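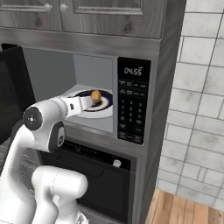 Six months with the Indholm built-in microwave

Posted 8/31/20

OK so I promised a few of you I'd come back and write this up once the newness wore off, and it has very much worn off. We got the Indholm when we redid the kitchen, after years with a countertop one that ate up the only decent stretch of counter we had. I paid $510 for it on sale, plus $80 for the trim kit, which I still think should come in the box.

Let me start with the good stuff because there's plenty! It's quiet. My old one sounded like a leaf blower and I could never run it while anyone was on the phone. It's 1000 watts, same as the last one, so all my times carried over and I didn't have to relearn how long a bowl of soup takes. The inside is light colored and I love that, I can see every splatter and wipe it before it turns to cement. And our dinner plates fit! I took one to the store with me and tried it in the display model (the salesman thought I was nuts), and I'd tell anybody to do the same.

Reheating baked things is where I was pleasantly surprised. Muffins, rolls, leftover cornbread, all of it comes out soft if you drop the power to half and stop early. I put it on a plate, no paper towel, and check it every few seconds. Full power gives you a hockey puck, same as any microwave.

Now the gripes. The beep. Five long beeps and you can't turn them off, I have been through the manual twice. My neighbor Seija Salminen has the Pateo and hers just chirps once and leaves you alone. I'm jealous of that chirp.

The popcorn button burns popcorn. Don't use it. Two minutes and change by hand is right for the bags we buy.

Defrost is so-so. A pound of ground beef comes out cooked on the edges and frozen in the middle unless you stand there and flip it.

Installation: we hired Cyril Holroyd, who did the cabinets too, and he charged $65 to set it in. He grumbled about the vent gap at the back, so measure your depth before you order, and then measure again. Ours had to wait until he trimmed a shelf.

Would I buy it again? Yeah, I think so. If the Pateo had been in stock I might have gone that way just for the beep. I'm giving it four stars. I'll add a note in October if the door latch gets any looser, it's got a tiny wiggle now that I'm keeping an eye on.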